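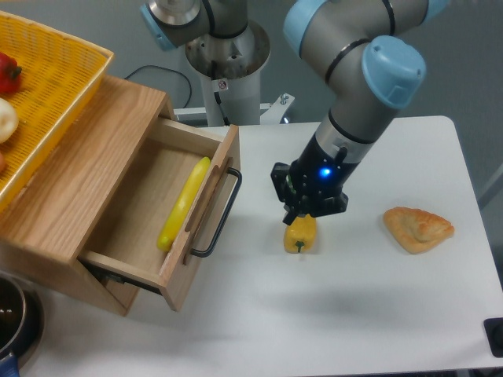
White table, rounded corner end.

June 18, 2024
Pepper mash, batch C, Restcombe kitchen

Opened jar C this morning after 109 hours and wow, it smells good. Kind of like a green olive that went to a barbecue. A and B are still closed and I'm leaving them that way until the weekend, no matter how much I want to peek.

Numbers first so I don't forget them again. pH on the Detell meter came in at 3.9, then 3.9, then 4.1, then 3.9 after I rinsed the probe properly. I'm writing down 3.9. The 4.1 was me being sloppy (I'd stuck it straight back in after wiping it on my apron, don't do that). Calibrated with fresh buffer first thing. The old buffer packets in the drawer have gone crusty and should be tossed.

What went into C: 298 g of chopped red bells, seeds out, two cloves of garlic, 2.5 percent salt by total weight. Plain brine over the top. Glass weight, airlock lid. B is the same but 3.5 percent salt, A is the same as C with a spoonful of brine from the last good batch.

The shelf held at 67 the whole time, which is cooler than I'd like. Last September it was so warm back there that everything raced and got fizzy and a bit yeasty. This time the bubbles didn't really get going until the third day and I'd half decided I'd killed it with the chlorine in the tap water. Nope! Just slow. I had left the water out overnight in the big pitcher anyway.

Texture: still firmer than I want for a smooth sauce. Skins are the problem, as always. I blended 40 g with a little of its own brine and pushed it through the fine sieve, and I lost a lot to the sieve. Then did the same amount without sieving and it's rustic, let's say. Good on eggs. Not something you could get through a shaker bottle. 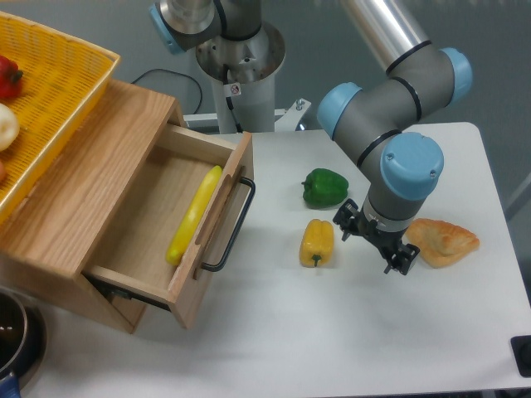
Yellow pepper, green pepper, bread.

Mitra Bahrami thinks we should be mixing colors, yellow mostly, and she may be right about flavor. My worry is the green ones. I did one jar of greens in the spring and it came out bitter and the color of a pond. She says I cut them too small and left too much of the white rib in, and that her aunt does greens every year with no trouble at all. OK. Fair. We'll run a proper side by side and she can cut hers the way she likes.

We also argued about the Heydari crock. I love that thing but it's too big for tests, the headspace is huge and I'd be skimming kahm yeast off it every other day. Keeping it for the final batch.

Tasting, both of us, on plain bread, water in between:

C unsieved - salty up front, then sweet, then a nice sour finish. Garlic is louder than I expected. Mitra got something like tomato leaf at the end, I didn't.

C sieved - thinner, sharper, and the garlic has somehow moved forward again? I don't get that at all. Same jar, same spoon. Might be that the sieved one sat out longer while I was washing up.

C sieved with a splash of cider vinegar - too much, we both made faces. A quarter of that next time.

Side note, the blender lid seal is going. It leaked red down the side of the base and I found a second puddle an hour later behind the scale. Ordered a replacement from Fundico, plus a dozen more airlocks, and if they send the wide-mouth ones again I'm calling them.
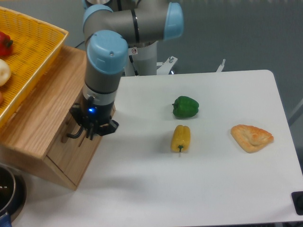

To do before Saturday

Wash and dry six quart jars, check rims for chips

New labels. Masking tape comes off in the brine, use the freezer kind

Open A first, then B. Smell before measuring!

pH on both, rinse the probe in between, no aprons

Ask Mitra for her aunt's salt percentage on the greens

Roast half of one batch before fermenting? Raw garlic in after, maybe one clove. Need to read up on whether roasted peppers have enough live stuff left on them to get started or if I have to add brine from A

Buffer packets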